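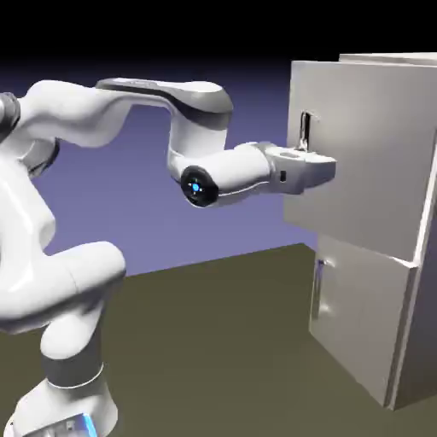 그림 2. 공개 시연에 사용한 시뮬레이션 장면. 흰색 로봇 팔의 그리퍼가 수납장 위쪽 문의 손잡이 부근에 위치한다.

4. 공개 시연에서의 운용

4.1 시연 구성

제안한 접촉 탐색 기법은 2025년 11월 Inholm 연구동에서 열린 실험실 공개 행사에서 외부 방문자를 대상으로 시연되었다. 앞 절의 정량 실험과 달리 시연에서는 목표 문과 초기 자세를 방문자가 직접 지정하였으며, 연구진은 실행 도중 파라미터를 변경하지 않았다. 본 절에서는 이와 같은 조건에서 관찰된 제어기의 동작 특성과 운용상의 문제를 기술한다.

시연 환경은 로봇 팔, 문이 두 개인 수납장, 평탄한 바닥면으로 이루어진다. 위쪽 문과 아래쪽 문에는 각각 세로로 긴 형태의 손잡이가 있고, 두 문의 전면은 서로 다른 깊이에 놓인다. 이 깊이 차이는 3절의 학습 환경에도 포함되어 있으나, 학습 시에는 수납장의 위치가 제한된 범위 안에서만 변하였다. 시연에서는 해당 범위의 경계값까지 선택을 허용하였다. 배경과 조명은 모든 시행에서 동일하게 유지하였고, 수납장의 표면 재질도 단일 값으로 고정하였다.

시뮬레이션은 사내 물리 엔진 래퍼인 Corance 위에서 실행하였다. 제어기는 관절 위치와 속도, 말단 자세, 손잡이의 추정 위치를 입력으로 받아 말단 변위와 그리퍼 개폐 명령을 출력한다. 방문자용 화면에는 렌더링 결과만 표시하고, 접촉력과 문 개방각은 운영자 화면에 따로 출력하였다. 학습된 정책의 가중치는 행사 전에 고정하였으며, 8월에 수행한 사전 점검의 설정을 그대로 사용하였다.

4.2 시행 절차

방문자 조는 순서대로 입장하여 목표 문을 선택하고, 이어서 수납장의 좌우 위치를 슬라이더로 조정하였다. 운영자는 설정값을 확인한 뒤 실행 명령을 내렸다. 각 시행은 접근, 손잡이 접촉, 파지, 인출의 단계로 구분된다. 파지 판정은 양쪽 손가락의 접촉력이 기준값을 동시에 넘는 경우로 정의하였고, 인출 단계에서 문 개방각이 목표값에 도달하면 시행을 종료하였다.

제한 시간 안에 파지 판정이 이루어지지 않으면 제어기는 말단을 후퇴시킨 후 접근 단계를 다시 수행한다. 재시도는 시행당 2회까지 허용하였다. 한편 관절 한계에 도달하거나 손잡이 이외의 부위에서 과도한 접촉력이 검출되면 재시도 없이 시행을 중단하도록 하였다. 이 중단 조건은 정량 실험에서는 적용하지 않았으므로, 본 절의 성공 횟수를 3절의 성공률과 직접 비교하는 것은 적절하지 않다.

4.3 결과

행사 기간에 기록된 시행은 총 22회이다. 이 가운데 5회는 목표 개방각에 도달하지 못하였다. 미도달 시행 중 4회는 아래쪽 문을 목표로 한 경우였고, 나머지 한 번은 위쪽 문에서 인출 단계 도중 파지가 풀린 경우였다. 성공한 시행에는 재시도를 거친 경우가 포함된다.

아래쪽 문에서 발생한 실패는 모두 접근 단계의 말단 경로와 관련된다. 제어기는 손잡이의 추정 위치를 향하여 거의 직선에 가까운 경로를 생성하는 경향을 보였다. 목표가 위쪽 문일 때는 경로상에 간섭 요소가 없으나, 아래쪽 문은 전면이 뒤로 물러나 있어 말단이 위에서 비스듬히 진입하면 위쪽 문의 하단 모서리와 접촉할 수 있다. 로그에서도 파지 이전 구간에 짧은 접촉력 상승이 확인되었다. 접촉력이 중단 기준에 미치지 못한 시행에서는 손가락이 모서리를 따라 미끄러진 뒤 손잡이에 도달하기도 하였으나, 이러한 회복 동작은 초기 자세에 민감하였다.

위쪽 문의 실패 시행에서는 파지 판정 자체는 정상적으로 내려졌다. 다만 한쪽 손가락의 접촉점이 손잡이 끝에 치우쳐 있었고, 문이 회전하면서 말단 자세의 보정이 지연되어 접촉이 소실되었다. 현재의 판정 기준은 접촉력의 크기만을 사용하므로 이러한 편심 파지를 구별하지 못한다.

4.4 방문자 질의와 운용상의 관찰

방문자 질의는 시뮬레이션 결과를 실제 장비에 적용할 수 있는지에 집중되었다. 가구 하드웨어 업체 Hedurmont의 참석자들은 손잡이 형상의 공차와 경첩 마찰의 편차를 모델에 어떻게 반영하는지를 질의하였다. 본 연구의 학습 환경은 경첩 마찰과 감쇠를 무작위화하지만 손잡이 형상은 고정하고 있으며, 이는 5절에서 논의할 한계에 해당한다. Fakhoury 시험동의 실기 환경으로 이전하는 작업은 본 논문의 범위에 포함하지 않는다.

운용 측면에서는 화면 구성에 대한 지적이 있었다. 렌더링 화면만으로는 그리퍼가 손잡이를 파지하였는지, 단순히 접촉한 상태인지를 판별하기 어렵다는 의견이다. 특히 말단이 문 전면에 근접한 시점에서는 손가락의 일부가 가려져 방문자가 단계 전환을 인지하지 못하였다. 이에 따라 행사 후반에는 운영자 화면의 단계 표시를 방문자용 화면에도 출력하였다. 변경은 표시 계층에 한정되며 제어기와 물리 계산에는 영향을 주지 않는다.

슬라이더 조작에서도 문제가 확인되었다. 일부 방문자는 실행 명령 이후에 수납장 위치를 다시 조정하려 하였고, 초기 버전의 인터페이스는 이 입력을 다음 시행의 설정값으로 저장하였다. 해당 시행은 의도하지 않은 위치에서 시작되었으나 설정값이 허용 범위 안에 있었으므로 집계에서 제외하지 않았다. 이후 실행 중의 입력은 무시하도록 수정하였다.

4.5 후속 수정

시연 로그를 바탕으로 두 가지 수정을 적용하였다. 첫째, 아래쪽 문을 목표로 하는 경우 손잡이 정면에 경유점을 추가하여 말단이 문 전면에 수직한 방향으로 진입하도록 하였다. 둘째, 파지 판정에 손잡이 길이 방향의 접촉점 위치를 포함하고, 접촉점이 허용 구간을 벗어나면 인출 단계로 전환하지 않도록 하였다. 수정된 제어기의 평가는 3절과 동일한 초기 조건 집합에서 수행하며, 그 결과는 5절에 제시한다.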